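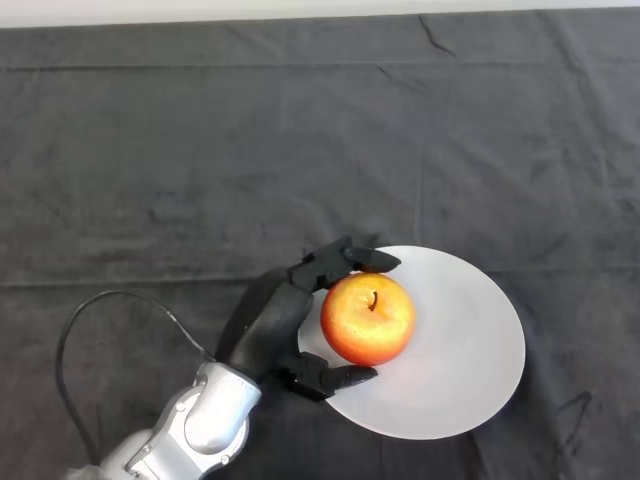 濃いグレーの布に白い丸皿、りんごひとつ。軸は少し右へ曲がっている。

作業ノート 2月、午後3時すぎ

卓上の背景布をようやく決めた。候補はPatenの起毛タイプとMatarの薄手の二枚で、結局Patenのほう。手ざわりがやわらかく、光を変にはね返さないので、白い皿の縁がくっきり出てくれるのがうれしい。ただ、しまうときに畳んでおいたものだから、横に長い折り筋がしっかり残っている。霧吹きをして手のひらでのばしてみたけれど、私の根気ではここまでだった。次からは巻いて保管しましょう。芯に使えそうな紙筒が棚の下にあるので、捨てないでおいてください。

りんごは朝、駅前の八百屋さんで買ってきた。真っ赤なものと迷ったのだけれど、赤に黄色がまじっているほうが見ていて楽しいし、向きを変えるたびに顔つきが違って、つい何度も回してしまう。重さは200グラムちょうど。はかりの数字がきれいに揃うと、それだけで少し得をした気分になる（おやつには一人分としてちょうどいい大きさでもある）。

皿は、りんごを真ん中に置くとどうも記念写真のようにかしこまってしまうので、左に寄せて右を広くあけた。りんごの赤みが皿の白にほんのり映るのは、この置き方にして初めて気がついたこと。深い皿も試したいが、Prerivauの棚のものは縁に模様が入っているので、今回は見送り。照明は手元の目盛りで50のまま、昼から触っていません。

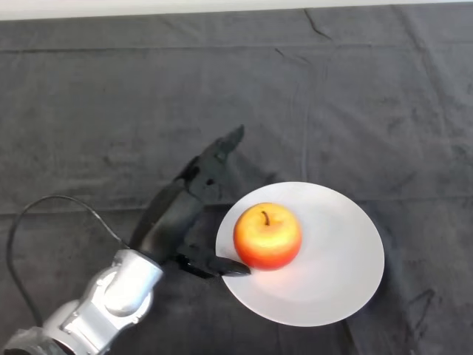 Urho Juntunenからは、布の折り筋は無理に消さなくてもいいのではないか、という意見をもらった。筋が横にまっすぐ通っていれば皿の位置を戻すときの目安になるし、アイロンを強くかけて毛をつぶしてしまうほうがあとで困る、とのこと。以前Nuvisの布でそれをやって、てかりが最後まで取れなかったそうだ。なるほど、そう言われると急にこの筋が頼もしく見えてくるから、我ながら調子がいい。

そんなわけでアイロンは中止。斜めの細かいしわだけ、明日もう一度手でのばしてみる。皿は洗って布巾の上、りんごは冷蔵庫の上の段に入れてあります。明日も使うので、どうかまだ食べないでください。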